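Robotics Practicum, Unit 7 handout
Collecting Demonstrations by Hand: What You Get and What You Don't
Fri 7 August

Read this before the lab session. The slides cover the math, and I will not repeat it here.

The pitch for demonstration data is familiar by now. A person does a chore with a pair of hand-held grippers, the motion gets recorded, and a policy learns to do the chore on a real arm. Papers in this area report high success rates, and the project pages show the good runs. I would like you to come to both with some suspicion. A success rate means very little until you know what was on the table, where it started, who reset it, and what the authors agreed to call a success.

Last October the Pleston group trained on 330 demonstrations and reported 97 percent on their own test. The number was correct. Every test run also began with the objects in places that had appeared in training. When they moved the start positions by the width of a hand, they stopped quoting a percentage.

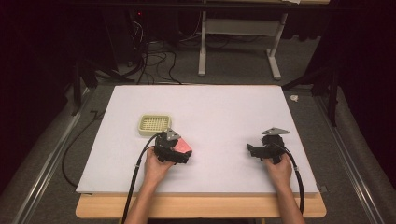 Project Fendumano is the one most of you signed up for, so most of this handout is about it. The task is tidying small household items on a tabletop, two grippers, one operator. Look hard at how little the learner is asked to deal with. The work surface is a plain pale board, with a small perforated tray on the left and a soft pink thing in the left gripper, while the right gripper is open with nothing in it. A policy trained on sessions like that may learn to handle soft objects, or it may learn that anything pink against near-white is the target. From the training loss you cannot tell which. Your report has to say how you would find out.

Three problems come up every year.

Operator habit. People settle into one way of doing a task within the first 20 takes. After that you are recording a habit, and more takes of it will not widen your data. Swap operators, or change the starting layout between takes and write down that you did.

The idle hand. In a two-gripper task, one side often waits. Waiting is easy to predict, and if you average the error over both sides, the easy side makes the hard side look better. Report left and right separately. I will return reports that don't.

Discarded takes. The Aidoo logging tool lets you delete a bad take with one key, and it keeps no record of the deletion. Keep your own record. If you recorded 40 and kept 25, both figures go on the first page.

About Zekdale. Some of you have asked to use its automatic scoring in place of watching the videos. You may run it, but it scores the final position of the object and ignores everything earlier, so a run where the object is dropped, dragged and shoved into place gets full marks. Watch your videos.

For the session

Work in pairs. Write down your definition of success before the first take and do not edit it afterward. Record with the object in at least three starting areas, and hold one of them back for testing. Change one thing about the surface for your last batch: a cloth, a different board, a second object that doesn't matter to the task.

For the write-up

Two pages, one plot. Include your worst run and say what went wrong in it. I grade the explanation, and a low success rate with a clear account of the failures will score above a high one with none. Reports are due at the start of the next session, on paper.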